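关于我们

Rorkville 是一家做服务机器人任务评测的公司，不生产整机，也不销售机械臂。我们的工作是回答客户反复提出的一个问题：把一件普通的店面杂活或家务交给机器，现阶段能做到什么程度，做不到的部分卡在哪里。

公司现有19名员工，由 Krisztina Mészáros 负责测试方法，Fanni Borbély 负责数据与报告。办公区在二楼，测试区在一楼，编号2120。

我们测什么

目前的项目分为两类。第一类是门店作业，包括补货、理货、归位和清台。第二类是家庭杂务，包括收拾桌面、装填洗碗机、叠放毛巾。两类任务共用同一套记录格式，便于横向比较。

理货是门店作业中被问得最多的一项。任务书只有一句话：货架上的商品应当直立，桌上的商品应当回到架上。人做这件事几乎不需要思考，机器则要把它拆成若干步：识别哪一件是倒的，判断从哪个方向下手，抓稳，翻正，放下，松手，再确认没有碰到旁边的东西。任何一步出错，整件就计为失败。
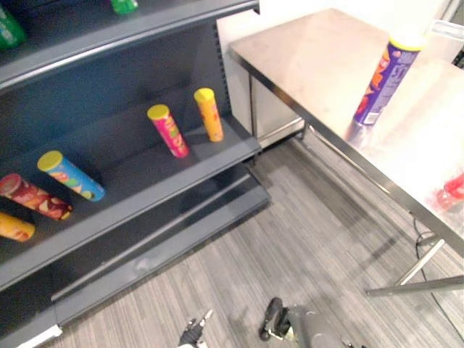
筒装薯片是我们常用的测试品。圆筒横放时会滚动，夹持点偏离重心时会在手中转动，筒身又不能用力捏。直立之后底面积偏小，松手时手指稍有牵带，就可能再次倒下。在我们的内部分级里，“扶正横放圆筒”属于第二级，难度高于搬运方盒，低于折叠软包装。

测试条件

测试区使用金属零售货架和不锈钢台面，商品全部为市售包装。我们不在商品上贴定位标记，也不为某一台设备单独调整层板高度。反光台面和深色背板对视觉系统都不友好，但门店里就是这样的条件，因此予以保留。

每项任务开始前，商品的初始姿态按随机表摆放。操作人员在任务进行中不得触碰货架。需要人工介入时，记录介入时刻、介入原因和介入前的最后一个动作。远程操作与自主运行分开统计，报告中不合并计算。这一条我们不接受客户提出的例外。

Pliltdale 是我们的评测流程名称，现行版本包含7个任务组。Drondska 是配套的记录软件，负责同步关节数据、画面和人工标注。两者均由内部开发，不对外单独授权。
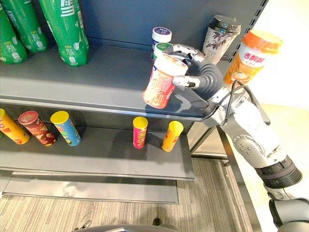 末端形式对结果的影响比多数客户预想的大。两指夹爪结构简单，标定快，抓取直立圆筒时表现稳定，但从层板上拾起横放物体时，指尖需要伸入的空间常常不够。多指手可以包住筒身，姿态调整余地更大，代价是关节多、控制复杂，手背和腕部体积也大，在层高有限的货架里容易碰到邻近商品。我们不推荐某一种末端，只报告各自在哪些任务上失分。

目前的判断

以下结论来自内部测试，仅适用于我们的测试条件。

搬运单件硬质包装，从台面放到有空位的层板，多数受测设备可以完成，速度低于熟练店员。

扶正倒下的商品，在间距充足时可以完成。商品相互倚靠时，失败主要出现在抽出和松手两个阶段。

整理一整层货架，即连续处理多件姿态不同的商品，仍需有人看护。单件成功率看起来不低，连续执行之后误差会累积，前一件放歪，后一件的下手空间就变小。

家庭杂务的情况更差。家里没有固定陈列规则，物品种类多，“放回原处”对机器而言往往没有明确定义。我们暂不对任何设备给出“可独立完成家务”的评级。

合作方式

我们接受设备厂商、零售企业和研究团队的委托。2个测试工位可以同时运行，排期以工位为单位。Szalai 工位配有整组货架和台面，用于门店作业；另一工位为厨房布局，用于家庭杂务。

委托方可派工程师到场，可在测试日之前完成标定和网络调试。测试开始后不得更换模型权重或控制参数，确需更换的，按新一轮测试登记。报告包含全部失败记录，委托方可以选择不公开报告，但不能要求删减其中的条目。

每年12月测试区停用，进行货架维护、测试品更换和流程修订。新版流程从次年第一个工位排期开始执行，旧版结果保留原版本号，不作换算。

委托咨询请通过本站联系页面提交，并注明设备类型、末端形式、供电要求以及希望测试的任务组。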